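Toy library starts a spare gear service

The toy library on Clullance Street has begun lending and replacing single gears, after several years of sending whole building sets to the recycling bin over one missing part.

The service opened in July and runs out of the back room, where the board games used to be. Members who have lost or broken a gear from a plastic construction set can bring in one that matches, or just the shaft it is meant to fit on, and go home with a replacement. There is no charge for the first two parts. After that the library asks for a small donation.

Sigita Vītola, who runs the library, said the idea came from the returns shelf.

"We'd get a set back with everything in it but one wheel," she said. "The crane won't turn without it. The next family gets a box that doesn't work and they don't borrow from us again. I got tired of it."

The library put out a call for old sets in the spring and has so far collected 1505 parts, most of them gears. They came from attics, a closed preschool and one former hobby shop, Alexiou, which gave its leftover stock. The parts were washed and sorted by color first, then by the size of the center hole. Vītola said the hole matters more than people expect. A gear with the right teeth is no use if it slips on the shaft.
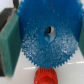
A blue gear from the collection, with fine teeth along its rim.

Tooth size is the other thing that gets checked. Gears with small, close teeth don't run well against coarse ones, even if both are sold as toys for the same age. To sort out mix-ups, the library has mounted a test board by the door with eight pegs on it. A borrower can put a spare on one peg and their own gear on the next, and turn them by hand.

Two makes of set come up most often. The older is Firkine, which was popular in local schools and hasn't been sold for a long time. The newer is Rumeo. Parts from the two look alike in a drawer but the library keeps them in separate tubs and asks people to do the same at home if they own both.

Not all the donated parts will be lent. Gears with broken teeth go in a box for craft use, and anything with a crack near the hole is thrown out. Marks on the surface are fine. Vītola said parents sometimes turn down a part that looks old and ask for a cleaner one, and she will look for one if there is time, but a scratched gear turns as well as a new one.
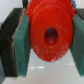
Red is the color people ask for most, for reasons that have more to do with children than with machines. The library will match color when it can – a child who has lost the red wheel usually wants the red wheel – but it does not hold parts back for that. If the only one that fits is blue, that is the one on offer.

So far 40 households have used the service. Some came for a single gear and some brought in a whole bag of mixed parts to be sorted out. Bags are accepted, but they have to be left overnight, and the library would like them washed first. Warm water and dish soap is enough. Parts should not go in the dishwasher, where thin plastic can warp.

The most common problem after missing gears is missing shafts. The library has very few of these and is looking for more, along with the small collars that stop a gear from sliding off the end. It does not need instruction booklets. It has also stopped taking battery motors, after a number of them came in with leaking cells still inside.

Vītola said she would like to make a printed chart of the sizes so that people can check at home before they come in. A first version was drawn up last month and had to be pulled when the copier shrank it slightly and the outlines no longer matched the parts. A corrected one should be at the desk before school starts. It will be free, and one copy will be pinned up next to the test board.

The spare gear service is open during normal library hours, and the last parts are handed out at 4:30 p.m. Members should bring their card. People who aren't members can use the test board but need to join before they take anything home. Donations of gears, shafts and collars can be left at the front desk in a closed bag with the name of the set written on it, if it's known.

Comments (5)

marnie_k
We took in our Firkine crane and left with the gear it needed. My son had it back together before dinner. Thank you!!

Oldfield Dad
Do they take the big base plates? I have a stack in the garage and no idea what else to do with them.

tpw
Oldfield Dad – I asked the same thing last week. They said yes if they're flat, no if they're bent.

Jo in the Flats
It would be good if they were open later one evening. 4:30 is no use if you work in town.

R. Hanley
I think I gave them a tub of parts in the spring and there may be a small brass key mixed in with the yellow ones. If anyone finds it I would like it back, it's for a clock.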